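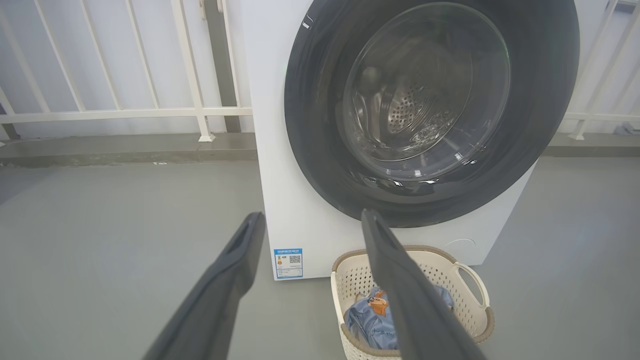

Ornik: household sounds, recorded at home

Ornik is a collection of 1183 short sound clips from ordinary homes: kettles, drawers, stairs, fans, taps, keys in a bowl, rain on a skylight, the click a fridge makes when it goes back to sleep. I started it because I wanted a decent recording of a whistling kettle for a radio play and couldn't find one that didn't have music under it. Then I recorded the toaster, and after that there was no stopping me!

Everything in the collection was recorded in real rooms with people living in them. You'll hear a neighbor's dog now and then, and a bus or two. I like that about it, and if you're making radio, theater, games or teaching material, I hope you will too.

What you get

One folder per room: kitchen, bathroom, laundry, hall, bedroom, living, outside. Inside each one are the clips as mono WAV files, 48 kHz, 24 bit. There's also a file called clips.csv at the top level with one row per clip.

No clip is longer than 30 seconds. Longer sounds (a full dishwasher run, a bath filling) are cut into pieces and the pieces share a group name, so you can string them back together. There's no fade at either end. A few pieces overlap by a second where the cut would have landed on something nice, and those are marked in the notes column.

Columns in clips.csv

file: path from the top folder
room: same as the folder name
source: the thing making the sound, in plain words, such as "kettle, stovetop"
action: what it's doing, such as "boiling" or "lid on"
distance: near, mid or far
group: empty unless the clip is part of a longer sound
background: anything else you can hear
rating: 1 to 5, how clean I think it is
notes: free text, sometimes rambling, sorry

The source words are in lower case and singular. If a thing has two common names I picked one and put the other in notes, so search both columns. "Faucet" is under "tap", and I know that's going to annoy my fellow Americans, but the first hundred rows were already done when I noticed.

How the clips were recorded

Nearly everything was made with a handheld recorder on a folded towel. The towel matters more than the recorder! Hard counters pass on every footstep, and a bath towel folded in four soaks up most of it. For quiet things (a match, a page, a moth on a lampshade) I turned off the fridge at the wall and put my car keys inside it so I'd remember to switch it back on before leaving the house. Great trick, not mine, and it has never failed me.

Distances are near (a hand's width), mid (an arm's length) and far (across the room or through a doorway). For a lot of sources you'll find all three. The far ones sound dull on their own and wonderful under dialogue.

Laundry was the hardest room. A spin cycle has a low rumble that small speakers can't play at all, so the near clips can seem thin on a phone and then shake the shelves on a proper system. Turn it down first. The clips I'm happiest with there are the small ones: the door latch, the detergent drawer, a single coat button going around in the dryer. The button is in group dryer_button and I could listen to it all day.

Labels

584 of the clips have timed labels as well, in Koo format. Koo is plain text, one event per line: start, end, word. The times are in seconds from the start of the clip. You can open the files in anything, but Betar will draw them under the waveform and let you drag the edges, and it's how all of these were made.

Harish Tiwari did the labeling for the kitchen and the hall, and he has far better ears than mine. Where I heard "drawer" he heard runner, rattle, stop, and a spoon settling afterward. His files have finer labels than the ones I did for the other rooms. We talked about flattening his down to match and decided it would be a shame. If you need even labels across rooms, use the first word on each line only; his extra detail always comes after a slash.

Known problems

Bathroom clips from the Kivar apartment have a faint hum from the fan next door. It's in the background column as "hum".

10 clips in the outside folder clip on the loudest peak (gate slams, mostly). They're rated 1. I kept them because a gate slam that's a bit crunchy can be exactly right.

Nearly all the kitchens had tiled or stone floors. If you need a carpeted kitchen, you're out of luck, and maybe lucky in other ways.

Sounds of the same thing from different homes aren't balanced. There are lots of kettles. There are too many kettles.

The word "thud" is used for at least three different noises in the action column. I'm fixing this one row at a time.

Voices and privacy

Every clip was listened to from start to end before it went in, and anything with clear speech was dropped. You may still catch a murmur through a wall. If you can make out words anywhere, please tell me and I'll pull the clip the same day. Doorbells and phone ringtones were left out too, partly for this reason and partly because they make everyone jump up.

Using the clips

Use them for whatever you like, paid work included. Change them, layer them, slow the fridge down until it sounds like a whale (do try this). A credit is welcome and can be as short as "Sounds from Ornik". Please don't sell the folder as it stands.

Sending in your own

Yes please! I'd love more bedrooms, more old houses, and anything with a wooden staircase. Record in WAV if you can, leave a few seconds of quiet room before and after, and don't clean it up. Noise reduction takes the air out of small sounds and it can't be put back. Write down the source, action and distance while you still remember them. I go through new clips on Friday evenings with the windows shut, so allow a week for a reply.

No kettles for now, thank you. Unless it's a really good one.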